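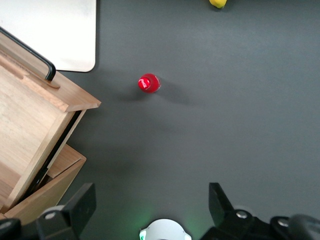

灰桌面，小红瓶。

07/05/2024

三月底我把过去一年的账对完了，拖到今天才写。去年三月开始记账的时候我在这里提过一句，后来有两个人留言问记得怎么样了，我都没回。现在一起回。

先说结论里最难看的一项：零食和饮料，一年花了2961兹罗提。这里面不算正餐，不算咖啡馆里跟人见面喝的咖啡，只算路上随手买的、加班时买的、超市结账口顺手拿的。记账之前如果有人问我，我会说一个月几十块吧。

一开始记账是因为换了工作。原来在Brenmont的时候工资每月固定日子到账，房租自动扣，剩下的花到月底，多少有一点结余，我从来没看过明细。去年年初公司把我们那个组撤了，我接了两个月零活，收入忽高忽低，有一次交房租前一天才发现账户里不够，问Aleksandra借了300。钱第二周就还了，但那天晚上我坐在厨房里翻银行流水，翻了很久，大部分条目想不起来是什么。商户名称都是一串大写字母加数字，看不出是药店还是加油站。

所以第一个月的记账没有什么目标，就是想知道那些条目是什么。

我先用的是Skollusis，同事推荐的记账软件，能连银行账户，自动分类。用了五周，放弃了。分类经常错，肉店给我归到“宠物”，修鞋归到“运动”。错的可以手动改，改完下个月它又归回去。还有一个问题是我付现金的地方比想象的多，菜市场、理发、楼下配钥匙的，这些软件都抓不到，要自己补。既然要补，不如全部手写。

后来就是一个横格本，普通的A5，超市买的。每页一周，左边日期，中间写买了什么，右边写金额。我试过分栏，什么饮食、交通、住房、其他，试了一个月又取消了，因为写的时候总要停下来想一样东西该算哪栏。洗洁精算不算饮食？给人带的生日蛋糕呢？现在就按时间往下写，月底拿荧光笔涂颜色，黄色是吃的喝的，绿色是家里用的，粉色是不该买的。粉色是后来才加的。

每天写的时间在晚上刷牙之前。我试过花完马上记，在超市门口掏本子，冬天手冷，字也看不清。也试过周末一次补，补出来的数总对不上。晚上写的好处是当天的事还记得，小票也还在口袋里。小票我不留，写完就扔，只有家电之类有保修的才夹在本子最后一页。

漏记是肯定有的。去年八月我回国三周，本子没带，带回来一沓皱巴巴的小票和两种货币，最后只写了一行“回家，总计”，金额是拿出发前和回来后的余额一减得出来的。十一月得了流感，躺了六天，那六天是空白。我后来没有去补。Sheila Pearce在英国一直记账，记了大半辈子，我写信问她漏了怎么办，她回信说漏了就空着，第二天接着写，她自己的本子里有一整个夏天是空的。这封信我夹在本子封皮里。

下面按类说说。

房租和暖气。房租没什么可说的，涨了一次。暖气费是年底统一结算的，我们这片归Stovurel管，每年寄来一张多退少补的单子，往年我看一眼数字就交了。今年因为每个月的预付款都写在本子上，对了一下，发现他们少算了我一个月的预付。我打电话过去，等了很久，接电话的人让我写邮件。写了邮件，十天以后收到回复，说已更正，差额抵到下一期。这件事如果没有本子我不会发现。不过也可能他们自己以后会查出来，我不知道。

吃饭。菜和肉的开销比我预计的低，外卖比我预计的高。外卖集中在周四，翻了几个月都是这样。我想了一下，周四下午有例会，开完通常七点多，冰箱里周末买的菜到那天差不多也没了。找到原因以后改起来不难：周三晚上多煮一份饭和一锅汤，周四回来热一热。从十月开始这么做，外卖从每周一次变成每月一两次。汤一般是番茄土豆，放一点卷心菜，或者把冰箱里剩的都放进去。

面包。离我家走路不远有一家叫Jakubowski的面包店，早上六点开门。我以前觉得那里贵，去超市买切片面包。账本上看，超市的切片面包我经常吃不完，发霉扔掉，再买。改成在面包店买半条，一周两次，花的钱几乎没变，扔掉的没有了。他们家黑麦的那种第三天还能吃，烤一下更好。周六去得晚就只剩白的。

交通。买了年票以后这一项很干净，整页整页没有一条。偶尔打车，都是去机场或者下大雨。有一次打车是因为把年票卡落在办公室了，那条我涂了粉色。

书。这一项我没打算省，也没省下来。不过记账让我看到一件事：我买的书有一半没翻开。后来给自己定了一个办法，想买的先写在本子最后几页，过一个月还想买再买。写上去的有一多半过一个月就不想要了，有几本去图书馆借到了。Remigiusz Pietrzak说他也有这么一张单子，写了好几年，从来没买过上面的任何一本，那就是另一种问题了。

然后就是零食和饮料。

这一项难看，一部分是因为单价小。一瓶汽水几块钱，一包薯片几块钱，写的时候完全没有感觉，一行一行很短，夹在别的条目中间。月底涂黄色的时候也混在一起，看不出来。直到今年三月对总账，我另拿一张纸，把所有不是正餐的吃喝抄出来相加，才加出那个数。加了两遍，怕算错。

抄的时候能看出一些规律。一是车站。只要换车要等十分钟以上，我就会去小卖部。二是下午三点半，办公室那台自动售货机。三是买别的东西时搭着买，去买灯泡，小票上有灯泡和一瓶可乐。真正因为口渴或者饿去买的，不多。这当然是我事后猜的，本子上没有写当时饿不饿。

四月我定了一个数，零食饮料一个月不超过59。定得有点紧，是拿去年花得最少的那个月做标准。做法很简单，月初取出现金放在一个信封里，零食饮料只从信封里出，刷卡不算数。四月前两周花得太快，剩下半个月信封里只有硬币，在车站站着看了好几次橱窗。月底正好用完，没有超。五月才过了一个星期，情况跟四月差不多，开头还是花得快。

也不是完全不买了。家里还是会放几瓶小的汽水，有人来的时候喝，自己周末也喝一瓶。买小瓶的单价其实不划算，大瓶便宜得多，可是大瓶打开以后我会当天喝完，或者放到没气倒掉，两种情况都经历过很多次。小瓶开一瓶是一瓶。Cyprian Ostrowski跟我争过这个问题，他认为应该买大瓶，用保温壶分装，我说那我要多洗一个壶。没有争出结果。

带水出门这件事我试了好多年，每次都半途而废，这次坚持得久一些。主要是换了一个放得进包侧袋的水瓶。以前那个太粗，只能放在包里，跟电脑挤在一起，我总担心漏，就不带了。办公室下午那一顿，现在换成早上从家里带一个苹果或者一根香蕉，三点半吃。不带的日子还是会去售货机。

有几个人问过记账会不会让人变得小气。我想过这个问题。头两个月是有的，那时候跟朋友吃饭，脑子里会先过一遍晚上要写多少。有一次Shona Mowat从爱丁堡过来玩，四天里我每天晚上在客厅写本子，她在旁边等着出门，后来她说你能不能等我走了再写。我就等她走了再写，那四天合成一行。再往后就习惯了，写的时候不怎么想，跟写天气一样。该请客的时候还是请。礼物那一项去年比前年高，至少我觉得高，前年没有记录，没法比。

也有人问记账以后存下钱没有。存下了一些，但是我不好说是记账的原因。去年六月换到现在的公司，收入稳定了，这个影响肯定更大。我能确定跟本子有关的只有几样：暖气费的那个错，两个忘了取消的订阅，周四的外卖。订阅里有一个是三年前试用的修图软件，我连密码都不记得了，取消的时候还得先找回密码。

现在的本子是第二本。第一本没写满，剩下十几页，但是三月对完账觉得应该换一本，就换了。新的这本纸厚一点，钢笔不会透，缺点是摊不平，写左边那页要用手压着。下次还是买原来那种。

接下来想弄清楚的是“家里用的”这一类，绿色的。去年绿色部分的总数也不小，可是我环顾家里，看不出多了什么东西。估计大头是清洁用品、电池、灯泡、滤芯这类用完就没的。等有空的时候也另拿一张纸抄出来。厨房水龙头的滤芯我已经知道了，换得太勤，说明书上写的周期比我以为的长。

本子的格式有人要的话我可以写在评论里，但确实没有什么格式，日期、东西、金额，三样。借钱还钱我会在前面画一个小圈，免得月底加进去。外币按当天刷卡的实际扣款写，现金外币就按换钱那天的汇率，不再细算。

上次说要写的阳台种番茄，苗还太小，夜里温度不够，都在窗台上放着。过两个星期搬出去再写。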